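Drarholm student robotics – is the toothbrush task worth doing at all?
6 min read

kristaps_k
Since the spring round went up I keep seeing people call the toothbrush task "a good beginner project". I'd like someone to explain why. Our group spent every Tuesday evening of last term on it and I'm not convinced any of us learned much beyond how to be patient.

For those who haven't read the rules: you record demonstrations by hand, you train on them, and then the arm has to lift an electric toothbrush off its charging base and put it back. Two attempts, scored by a judge. Fine on paper. In practice we had one decent run and a lot of arguing about whether the brush was "seated".

bugti_atif
You're being a bit harsh. We did it at Altach with first years who had never touched an arm before, and the recording part is where they learned the most. You find out very quickly how much you do with your wrist without thinking.

kristaps_k
Did they learn that, or did you tell them that at the end and they nodded? I've sat through a lot of student write-ups that say "we discovered the importance of consistent data" and then the results table has one row.

bugti_atif
Ours had 12 rows, thank you. And three of them were embarrassing, which we left in.

ueda_s
Agree with Kristaps on the scoring. "Returned to base" is doing a lot of work in that rule. Our brush went back on at a lean and the judge gave it to us. The team after us had the same lean and didn't get it. I'd rather lose on a clear rule than win on that one.

What I don't agree with is that the object is the problem. A toothbrush on a stand is harder than it looks. It's narrow, it's upright, and if you come in badly you knock the whole lot over.

csosa
Harder than it looks, yes, but hard in a useful way? We trained on 15 demos and the arm learned to go to the place where the brush usually was. Move the base a hand's width and it closed on thin air, very confidently. Our supervisor put "generalises to new positions" on the poster anyway. I asked for it to come off and was told it was aspirational.

bugti_atif
Well that's a poster problem, not a task problem.

csosa
It's a task problem if the judges never move the base! Nobody has any reason to vary it. You tape your corners, put everything in the same spot and collect the same motion until you're sick of it.

s_hirano
Second-year on the Prerero team, we're in the middle of recording now, so maybe I can be useful. We do vary it. One person sits out and shifts the base between takes, and the person with the grippers isn't allowed to choose where it goes. It's slow. We also record with both hands even though the rule only needs one, on the theory that the second gripper can steady the base. I'm not sure the theory is right yet.

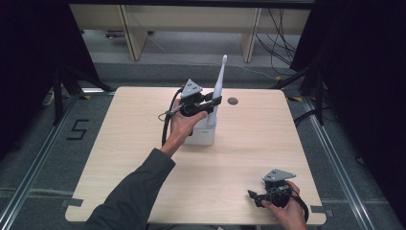 The thing I'd warn people about is the approach. Half of us come in from the side and half from above, and when we mixed the two the trained arm dithered somewhere in between. So we threw out the ones from above. If that counts as learning something, we learned it.

kristaps_k
That's the first thing in this thread I'd call a result. Did you write down how many you threw out?

s_hirano
Yes, it's in the log. I'd want to check it before posting a number.

ueda_s
Does steadying the base help at all? We thought about it and decided it would just be one more thing to go wrong.

s_hirano
Don't know. We haven't done the comparison. Ask me after April.

bugti_atif
See, this is what I mean. Sensible questions, coming out of a beginner task.

kristaps_k
Coming out of one careful team. Most groups will record their demos in one spot, get a lucky run and put it on the poster. I've written to Ugwu, who are running the next round, and asked for two changes: the judge places the base, and "seated" gets a proper definition. If they do both I'll stop complaining about it.

csosa
You won't.

kristaps_k
I'll complain about the cable rules instead. Has anyone read section 6?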